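The Long Room at Stastlow: your questions

We get a lot of messages about the Long Room, and we love getting them, so we have gathered the usual ones here. If yours is missing, write to the front desk at Bainbridge House and we'll add it.

Where is the Long Room?

Ground floor of Bainbridge House, on the Dadesberg Road side. Come in through the yard, go past the bike racks and take the double doors on your left. If you reach the canteen you have gone too far (but the soup is good).

Is there any daylight?

Yes, and it makes such a difference! There is a window at the far end, and on a bright morning you really notice it, even with all the ceiling lights on. The tubes overhead do most of the work after about four in the afternoon in December. If you want the brightest natural light for a job, book a morning.

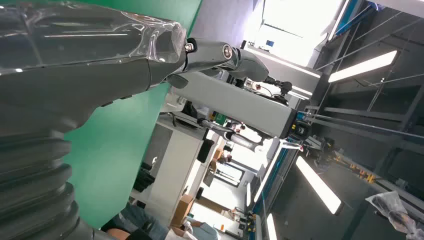 Can I have some of the ceiling lights off?

You can. The switches are by the double doors, in 3 banks, and each bank is labelled. Please ask the other people in the room first, and put everything back on before you leave so that the next group doesn't walk into the dark.

What is the green backdrop for, and can I use it?

It's a plain background for photos and filming, and anyone with a booking can use it. Please don't tape, pin or lean anything against it. It marks very easily and we would like to keep it that lovely even green. If you are wearing green yourself, bring a spare top - we have all made that mistake once.

Can I put things on the white cabinet?

For the length of your session, yes. It is a handy height and people tend to gather there, so it fills up fast. Keep food and drinks off it, and leave some clear space for the next person to put a laptop down.

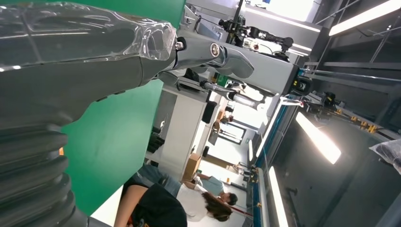 The white cabinet, with the green backdrop to the left and the window at the far end.

May I leave a box behind between sessions?

Yes, one box per booking, with your group's name and the month written on the side in thick pen. We keep unclaimed boxes for 90 days and then open them. Flat-packed cardboard goes in the yard, in the cage next to the Wamar Street gate.

How many people can book in?

The desk will agree a number with you when you book. It depends on what else is going on that day, as groups often share. We rather like it when they do! Over half of our regulars met somebody useful while waiting for a plug socket.

Do I need special clothing?

Ordinary clothes are fine, and most people turn up in a T-shirt or a thin top all year round. Closed shoes, please. Long hair should be tied back if you are going to be close to equipment, and there is a jar of hair bands at the desk.

Can I touch the equipment?

Only if it's on your own booking and you have had the introduction for it. Covers stay on unless you have been told otherwise. If something has been knocked or looks different from last time, tell the desk straight away. You won't be in trouble.

How do I book?

Ring extension 168 or call in at the desk. New groups can book up to 3 weeks ahead. Bring a rough idea of what you want to do and how long you need, and come and have a look round first if you can - we're always happy to show people the room.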